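How to learn tumble turns when you've always touched and gone

Posted May 18, 2025

I swam for years before I could do a tumble turn, and I don't mean the odd holiday dip. I was in the pool before work most mornings, doing my lengths, touching the wall with one hand, having a little look at the clock and pushing off again. It suited me very well until I entered an open masters gala at Ciltitby and watched everyone in my heat disappear at every wall. So I spent that August learning, and this is the way I'd go about it if I were starting again.

You will need a pool that isn't too busy, goggles that fit snugly and a bit of patience with water up your nose. A nose clip is perfectly all right for the first few sessions! I used a Plasine one until it fell apart, by which time I had got the knack of breathing out.

Step 1: Learn to hum

It sounds daft, but stand in the shallow end, put your face in and hum a long steady note. Air comes out of your nose while you hum, and so water can't go in. Do it until you're bored. Then do it while crouching down, and again while looking up at the ceiling from just under the surface, which is the position that catches everybody out the first time.

Step 2: Somersault in the middle of the pool

Stay well away from the wall for now, and check how deep it is - you want at least chest height. Push off gently, take a few strokes of front crawl, leave both hands down by your hips and tuck your chin into your chest. Give one small dolphin kick to lift your hips and roll over. Bring your knees in as you go, and turn your palms down and press them towards your head, as if you were helping yourself round.

You will go crooked. I came up facing the lifeguard more often than not. If you always drift the same way, have a think about whether one hand is pushing harder than the other, because mine certainly was. Do 4 of these, have a rest, and do 4 more. Dizziness is quite normal, so hold the lane rope until it passes and stop for the day if it doesn't.

Step 3: Find your distance

Most pools have a T at the end of the black line on the bottom, and it's the best friend you've got. Swim in at an easy pace and start your somersault when your head is just past the T. If your feet don't reach anything, you turned too early. If your heels clatter on the edge (ouch), you left it too late. Move your starting point by half a stroke and try again. Taller swimmers need to begin a touch sooner than short ones like me.

Please don't look up for the wall on the last stroke. Your hips sink as soon as you do, and the whole turn becomes hard work.

Step 4: Plant your feet and go

For now, aim to land with your toes pointing at the ceiling and your feet about hip width apart, and push off on your back. Yes, on your back! Roll over on to your front as you glide. The old idea that you must twist in the middle of the somersault puts a lot of people off, and you can leave it until much later, or never bother with it at all.

Arms should be stretched out with one hand on top of the other before you push. Hold that shape, kick, and count to 3 before you take a stroke. Try not to breathe on the very first one.

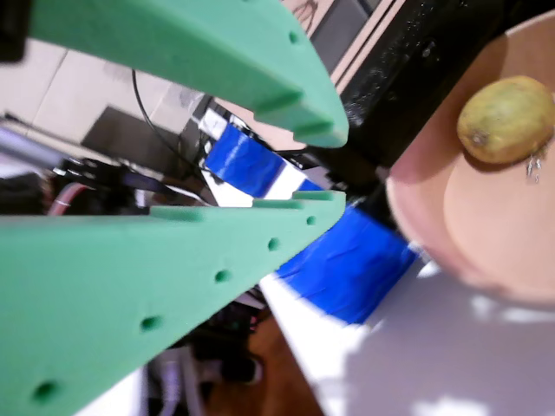
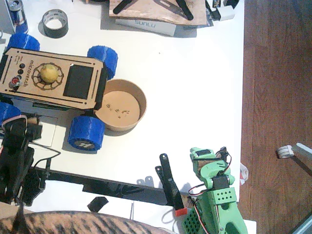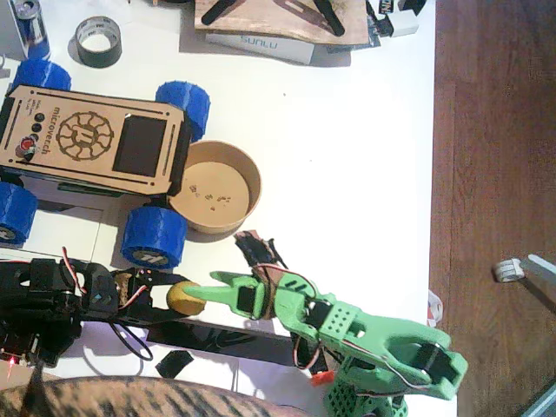 Step 5: Put it into your ordinary swimming

The temptation is to do one lovely turn and then stand up and feel pleased. I did plenty of that. What helped me was choosing one end of the pool, tumbling every time I got there and touching as usual at the other. After a couple of weeks I swapped ends, and then I did both.

Expect to be more out of breath than you're used to. You have lost your little gulp of air at the wall, and it takes a while to get comfortable without it. Slow your swimming down a good deal and take a proper breath two strokes before the turn.

I keep a tally in the back of my Engelhardt diary, and by the end of that summer I had written down 342 turns, of which I'd marked 19 as good. Those are not impressive numbers, I know, but nearly all of the good ones were on the last page. If your club has a coached session, ask somebody to watch you from the side, as they'll spot a wandering hand much sooner than you will. The Zastden pool has an early lane session that's usually quiet at the far end, and the T marks there have been repainted, so they're nice and easy to see.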